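About Tornmont School of Hairdressing

Tornmont School of Hairdressing trains students for licensed work in salons in Sumbridge and the surrounding towns.
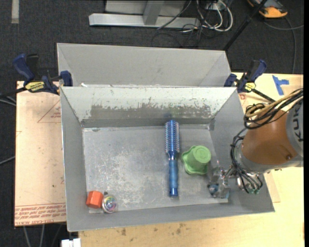

Former students have told us that the hardest part of the first term was standing all day, and that they wished they had been warned to buy better shoes. We now include this advice in the welcome letter, together with the list of required clothing.

Our History

The school opened in two rented rooms above a pharmacy on Cidstead Road. It later moved to its present building, a former dress shop, where the front windows were kept and the upper floor was converted into classrooms. The student salon occupies the ground floor and is open to the public during the school term.

Our Programs

The full program covers cutting, coloring, styling, scalp care and salon hygiene. Students spend their mornings in class and their afternoons in the student salon under the direction of a licensed instructor. Blow-drying and round brush work are taught early, before any cutting on clients is permitted.

An evening program is offered for students who hold daytime jobs. It follows the same course of study over a longer period, and the same final assessment applies. Transfer hours from other schools are reviewed case by case – applicants should send their records before enrolling.

Class Size and Facilities

Each class is limited to 30 students, divided into 4 practice groups. The school maintains a small library of trade books and a color mixing room. Lockers are provided at no charge, although students must supply their own locks.

Our Partners

El Fassi Salons, which operates in Sumbridge and Cidstead, accepts students from the school for work placements each June. Placements are arranged through the front office and count toward the hours required for completion.

Admissions

Applications are accepted throughout the year. Applicants must hold a high school diploma or its equivalent and attend a short interview. A deposit of $100 reserves a place and is credited toward tuition. Questions about payment plans may be directed to the front office, which opens at 8:30 a.m.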